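Rowlands is a small school of color and house painting in Sutley. We teach people who want to paint their own rooms well, and also people who want to make painting their work. The school was opened by Glenys Harries, who painted houses for 16 years before she began to teach.

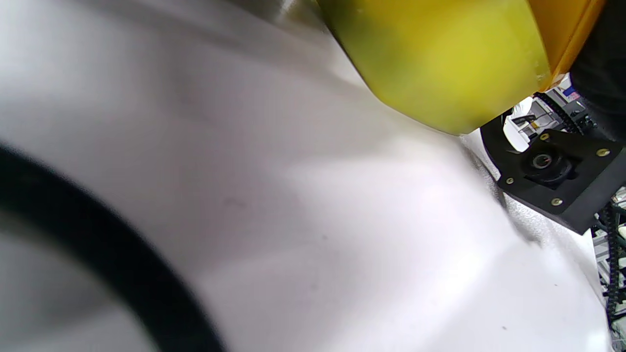

Issue 3

In the first time we had one room and one course, and Glenys was teaching all of it. Today we are two teachers. Iolo Trevor joined us from Drorner, where he was mixing paint for a shop and learned very much about what customers ask and what they really need. He gives the lessons about color. Glenys gives the lessons about walls, ceilings and old woodwork.

Our basic course takes 16 evenings. The first evenings are without any paint. The students learn to clean a wall, to fill the cracks and to wait until the filler is dry. Some of them find this slow, and we understand it, but we do not make this part shorter.
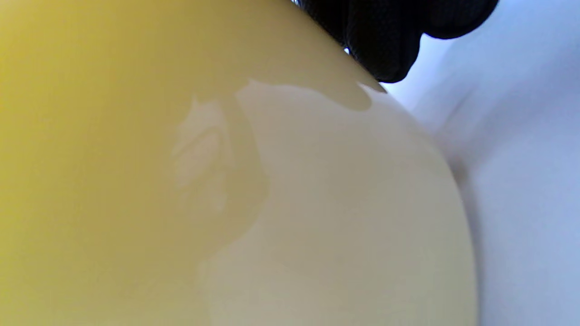 After the basic course it is possible to continue with one of two longer courses. One is for interiors and the other is for doors and windows. Both finish in December with a practical test in a real house. The owner of the house pays only for the materials, and Tokurent lends us the ladders for these weeks.

Color is the subject for which most people write to us. Iolo likes to say that a color has no meaning until it has a neighbor. A strong yellow next to a big pale surface, as in the photo before this paragraph, looks already different when a little green comes into it, as in the photo that follows. For this reason our students always paint their samples on a large white board and look at them in the morning and again under the lamp.

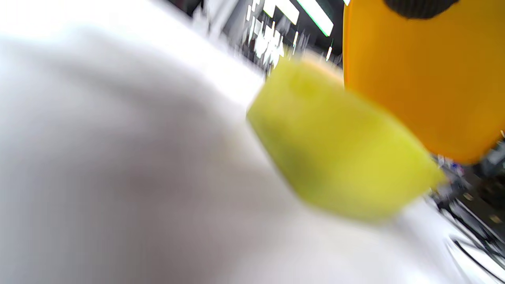 We keep the groups small and we speak simple English in all lessons, so please do not worry if it is not your first language. It is also not the first language of many people here. A pale gray white with one yellow-green thing near it is the kind of pair that Iolo gives as homework: you must find a wall color which is kind to both. There is more than one good answer.

Visitors are welcome at the school if they write to us before.

Contact | Copyright Rowlands, Sutley | Back to top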